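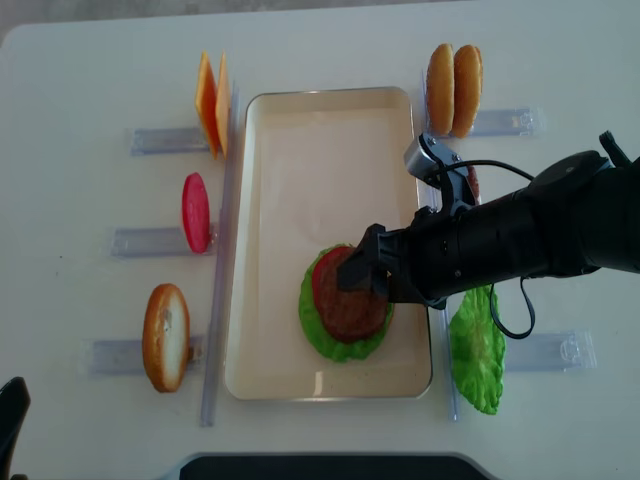 Lettuce, tomato, patty. The bun is not in yet, I know, I know.

Burger thread! Many of you asked how I keep the pretend food in order, so I will try to write it properly. I am still learning to make threads, please be patient with me. 1/11

💬 17 🔁 2 ♥ 147

First, the table. I like a plain white one. With a patterned cloth, the small things get lost and then we are all looking for one slice of tomato. 2/11

The tray has its long side going away from me and the holders stand along both sides of it. I tried it the other way in June, with everything behind the tray, and my sleeve knocked down the cheese every time. 3/11

♥ 80

My order of building is: bottom bun, lettuce, patty, then tomato, then cheese, then the top. Gemechu Gidey wrote to me that cheese must touch the patty or it is not a burger. With real cheese I agree, because it should melt. Toy cheese does not melt, so I leave this decision to the cook. 4/11
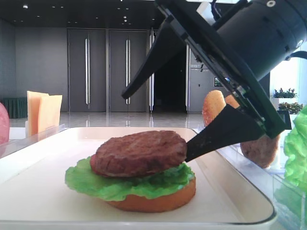
The lettuce is my favorite piece in the set. It has wavy edges that come out past the bun, so even a burger with three layers looks generous. The only problem is that the wavy leaf is not flat, and whatever you put on it wants to slide a little. I press the patty lightly before the next layer goes on. Pressing hard does not help, I have tried. 5/11

The patties have a rough surface and they hold well on the leaf. Tomato on tomato is more difficult, it is glossy and it slips. One slice is enough. 6/11

♥ 17

Now the storing. In the beginning I kept everything in one cookie tin from Lastari. It was a beautiful tin and a terrible idea. To find the second half of the bun you had to take out the whole lunch. 7/11

Nabila Tuhumury has a small play café in Binthorpe and she told me to stand the slices on their edge, like plates in a drying rack. After this everything became easier. You see at once what kind it is, and you take the front one without disturbing the others. 8/11

💬 2 ♥ 80 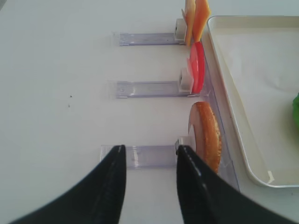
Cheese, tomato, bun, each in its own clear holder. White block behind the cheese, another behind the tomato.

I prefer clear plastic for this. I had painted wooden boxes before, very pretty, but children who cannot read a label can still see red or orange through a clear wall. The bad side is fingerprints. I wipe with a soft cloth and a little dish soap, never with the rough side of the sponge. 9/11

Give every kind its own place and do not mix, also when you are tired. Cheese with cheese. If one kind is finished, leave the holder empty so everyone can notice that something is under the sofa. 10/11

Last thing, about cleaning up. We take the burger apart from the top down and each piece goes back on its edge before the next one comes off. It is slower than throwing all in a box, but the next lunch can start immediately. Tomorrow I want to write about the sandwich bread, which is a little too tall for the same holders. If somebody in Stotberg knows where I can find wider ones, please send me a message. 11/11

💬 17 🔁 2 ♥ 80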